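4.2 Counting the crowd

Club attendance figures deserve less trust than they get. Jirkport reported 500 at the March derby, while Kazemi's gate tally gave 300.

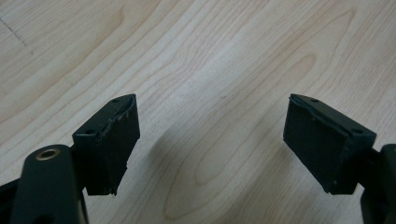 4.3 Memory and loyalty

Penry's older supporters recalled 600 – a number we doubt.

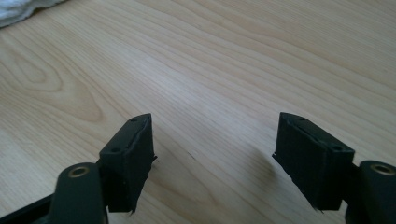
Interviews were held after matches. Talk drifted to old fights, which grew with retelling. A pale wooden tabletop like the one in Figure 3 makes a poor witness.

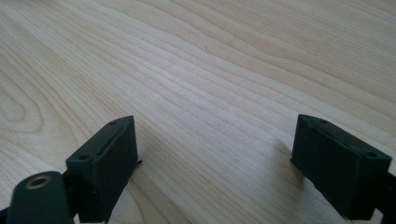
Figure 3. Tabletop.

Loyalty scores came from 81 forms. We put little weight on them. Wood grain bending round a lighter centre, as on the left of the tabletop, is easily read as a pattern with meaning, and so are scores from so few fans. 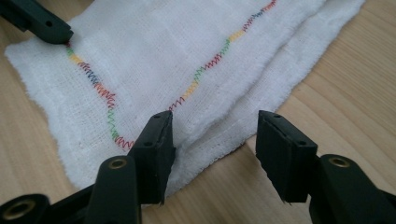 Nor did the scores predict who travelled to away games.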